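Chapter 4
Edges: Where Two Habitats Meet

In this chapter
What an edge is and how it forms
Why some species crowd into edges and others keep away
How soil, light and wind change over a short distance
Reading an edge in the field

Key words: edge, interior, ecotone, gradient, fragment, seed bank

4.1 The liveliest strip on the map

Walk out of an open field and into the woods on a warm August afternoon, and pay attention to your skin. In the field the sun presses on your shoulders and the wind moves your shirt. A few steps later the air is cooler and a little damp, and the wind has dropped. You have crossed an edge, and your body noticed it before you thought of a name for it!

Ecologists use the word edge for the strip where one kind of habitat gives way to another. A lakeshore is an edge. So is the line where mown grass stops and tall grass begins, or the place where a forest meets a rocky slope. Some edges are sharp enough to straddle with one foot on each side. Others are so gradual that two people could argue all morning over where to put the flag. When the change is gradual and the strip has a mix of species from both sides, it is often called an ecotone.

Chapter 3 treated habitats as if they were rooms with walls. That was a useful shortcut, and now it is time to look at the walls themselves – they are full of life.

4.2 Paths make edges too

People are great makers of edges. Every road, canal, fence line and footpath cuts a habitat in two and gives it a pair of new borders. The cut may be narrow, but its effects reach sideways into the land. Paving sheds rain to the sides, so the soil beside it can get more water than the soil farther off. Feet and wheels pack the ground down. Seeds ride in on shoes, tires and fur, then drop along the way.
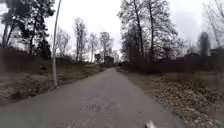
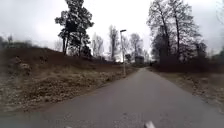

Paved paths with no painted lines.

Suppose a new trail is laid through the hills outside Sullora, a town we will come back to all through Part Two. In its first year the ground beside the trail has been scraped and turned over, and buried seeds are suddenly close to the light. This hidden store of living seeds is called the seed bank, and it can hold seeds that have waited for decades. Fast-growing annuals come up first. They spend little on roots and a great deal on flowers, and they scatter their own seeds before slower plants can shade them out. Grasses follow, then low shrubs. If the slope is steep, loose soil may keep sliding and set the whole process back to the start, so you can sometimes find every stage side by side within a short walk. What a gift to a student with a notebook!

4.3 Winners and losers

Many animals do very well at edges. A deer can feed in the open and be under cover in seconds. Hawks perch on the last tall tree and watch the grass. Berry bushes love the extra light, and where there are berries there will be birds.

Other species need the interior, the part of a habitat far enough from any border that the edge has no effect on it. Certain woodland salamanders, for instance, breathe through moist skin and dry out quickly where wind gets in. For them a wide forest and a forest sliced into strips are very different places, even when the number of trees is the same.

Here is a bit of arithmetic worth doing. Take a square patch of forest 1000 meters on a side, and say that edge effects reach 30 meters in from every border. The interior is then a square 940 meters on a side, and most of the patch is safe for interior species. Now shrink the patch to 101 meters on a side. The interior is only 41 meters on a side, and more than four-fifths of the forest has turned into edge. Small pieces, or fragments, lose their interior very fast.

Before you read on

Find an edge near your home or school. It can be as humble as the border between a lawn and a hedge. Stand on one side, then the other, and write down 2 differences you can feel and 2 you can see. Keep the page – you will need it for the transect activity in Section 4.4, where we stretch a string across the border and measure the change step by step.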